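Why Do Stripes Make Squares?
By Ilse Dierckx

Have you ever looked closely at a plaid shirt, or a picnic blanket, or your grandpa's favorite scarf? It's full of squares, but the person who wove it never drew a single one! All they had were stripes, and stripes are enough.

Cloth is made on a machine called a loom. First, long threads are stretched tight from one end to the other. Those are the warp. Then another thread, the weft, goes over and under them from side to side, again and again, until you have cloth. (Try it with strips of paper — it works just as well, and you can eat a snack in between.)

Now suppose the warp has 5 blue threads, then 5 yellow ones, and so on, and the weft does the same. Where blue crosses blue, you get solid blue. Where blue crosses yellow, your eyes blend the tiny dots, and from across the room it looks a bit green!

Plaid doesn't have to be woven, either. People like it so much that they put the pattern on paper, plates and even walls. 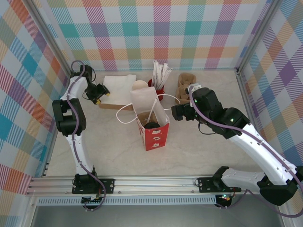 Plaid walls in teal, orange, pink, purple, green and yellow.

Next time you're at home, go on a plaid hunt and draw your favorite one.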